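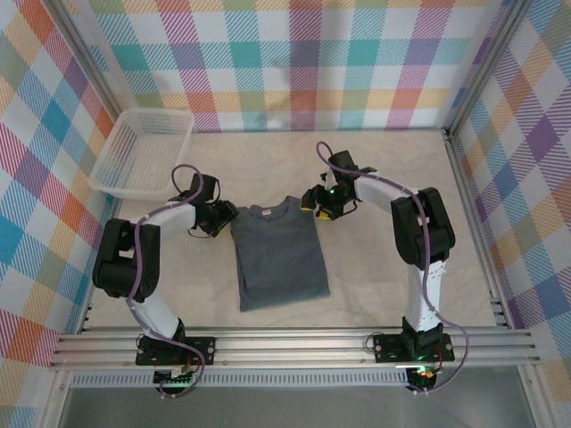

Chapter 2
Folding Laundry the Hard Way

I first saw a robot deal with a T-shirt at the Hutenari open day, one November, with a paper cup of tea going cold in my hand. I'd gone for the welding cells, to be truthful (sparks! noise!), and I'd walked past the folding bench twice before Rima Moussa waved me over and told me to stand still for a minute.

So I stood. Two arms, one on each side of a pale work surface, both bolted to the same aluminium rail, and a plain grey shirt between them. My neighbour at the barrier, a retired tailor, muttered that his apprentices used to get through a pile of those before morning tea. Fair enough! But I kept watching, and I ended up missing the bus.

You see, a steel bracket has the same shape whenever you pick it up. A shirt doesn't. Lift one corner and the rest sags, twists, slides under itself and hides the sleeve you were after. Rima's group had a notebook with 814 practice folds written up in it, and she let me flip through. My favourite entry, in Matúš Kopecký's handwriting, just said "collar again".

I asked her a lot of silly questions that afternoon, and most of them have become sections of this chapter. How does the left arm know what the right arm is up to? Where should a gripper take hold of something that has no handle? When is a fold good enough to stop fussing with it? We'll start with the grip, then move on to timing two arms together, and leave cameras for Chapter 3.

Before you read on, grab a T-shirt and fold it using only your thumb and one finger on each hand. Go slowly, and jot down every spot where you had to let go and take hold again. You'll need that list for Section 2.1.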